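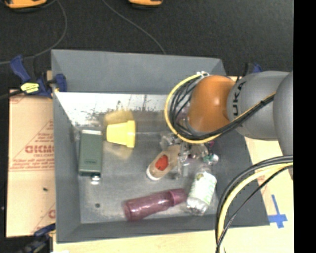 Bin picking by teleoperation: KUKA arm above the gray bin, with a yellow cup and two bottles among the objects on the floor.

Review: Tareo hand controller for robot demonstrations
By the Flumer workshop desk
December

The Tareo is a handheld controller for recording robot demonstrations. The operator moves the handle, the arm follows, and joint positions, gripper state and video go to disk on one clock. We used it for bin picking and logged 447 demonstrations.

Setup is a base station, the handle and a foot pedal. The pedal works as a clutch: release it, reposition your hand, press again. New operators needed 2 sessions before they stopped reaching the end of their own arm halfway through a grasp.

Translation tracking is good. Rotation is less so. Wrist roll has a small dead zone that cannot be set below the factory value, and it shows when lining up slim fingers with a bottle lying close to a wall. Tall bin sides make this worse – the approach has to be nearly vertical and small corrections matter.

There is no force feedback. The older Arai unit has a crude version of it, and I missed it on contact with the bin floor. The Arai drops samples on long recordings, though, and the Tareo did not do so in our logs.

The recording software is plain and quick. Failed attempts can be tagged from the pedal with a double tap. Export to the Grotby format works, but gripper width is written in meters and arm positions in millimeters, so check your loader.

The list price is 3000 dollars with one handle. A spare battery is extra, and a charge lasted 9 hours.

Recommended for pick and place. For insertion work, wait for the roll setting to be fixed.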